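Chapter 7
Handling Flexible Parts: The Cable Routing Task

After reading this chapter you should be able to
- explain why a cable is harder to handle than a rigid part
- describe the board used in the Lasta routing task
- compare what a fixed camera and a wrist camera can tell the controller
- read a table of trial outcomes and find the stage at which most trials fail

7.1 A part that changes its shape

In the earlier chapters every part kept its shape. A peg stayed a peg, and when the gripper held one end of it, we knew also where the other end was. For this reason we could describe the part with one position and one orientation, six values in total.

With a cable this is no longer possible. If the gripper moves one end by a small amount, the far end may stay where it is, while the middle forms a new loop. The same movement, repeated on the same cable, can give a different shape, because the cable keeps a part of its earlier bend and because it rubs on the surface under it. A full description would need a very large number of values, and most of them are of no use for the task.

The method in this chapter was developed by the Starkel group and is named Lasta. Its main idea is to leave most of the cable undescribed. The controller follows only the short piece near the gripper and the slot into which this piece must go. 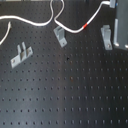
7.2 The board and the brackets

The task is built on an optical breadboard, which has a regular grid of threaded holes. Metal brackets are screwed to it, and between the tabs of a bracket there is a narrow slot. The grid is helpful for the teacher as well as for the researcher. A bracket can be moved to another place, and its new position can be written down by counting holes, without any measuring tool.

White cable on a dark board gives a strong contrast. This makes the first step of the image processing quite simple, and a threshold is often enough. However, bare metal reflects the light, and a bright bracket may be taken for cable. Exercise 3 at the end of the chapter returns to this point.
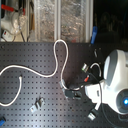 Figure 7.2 White cable on the perforated board, with a tall loop at the upper edge of the board.

7.3 Which camera sees what

A camera with a wide view shows the general course of the cable. From it the controller can decide on which side of a bracket the cable lies and whether a large loop has formed. It is less suitable for the last part of the movement, where a small error decides if the cable enters the slot or rests on top of a tab.

For this last part Lasta uses cameras at the wrist. They move together with the gripper, so the fingers keep nearly the same place in the picture and the bracket appears to come nearer. The controller then has a simpler question to answer: how far is the finger tip from the opening, and in which direction?

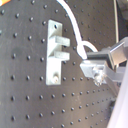 The answer is given in image coordinates and is renewed during the whole approach. It is not necessary to know the exact position of the bracket on the board. Students who remember visual servoing from Chapter 4 will recognise the principle.

There is one difficulty. The gripper itself can hide a part of the board, and the cable can leave the view and come back into it at another place. Two visible pieces must then be joined in the model, or treated as separate. Lasta treats them as separate unless their ends point towards each other. This rule is careful, and sometimes it is too careful. 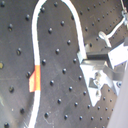 Coloured marks on the cable can help here. A mark gives one point which is easy to find again in the next image, even when the rest of the cable has changed its shape. In the study the marks were used for checking the results afterwards, and the controller did not receive them as input.

7.4 A first look at the results

The study was repeated at the Illby laboratory with 133 trials. Of these, 100 were completed, which means that the cable was in the slot and stayed there after the gripper had opened. In 14 trials the gripper did not take hold of the cable. In 3 trials the operator stopped the arm. The remaining trials failed at the slot.

Before you continue, calculate how many trials failed at the slot, and express this number as a share of all failed trials. Keep your answer, as we will need it in Section 7.5, where the results are compared with those of the Mertens controller on the same layout of brackets.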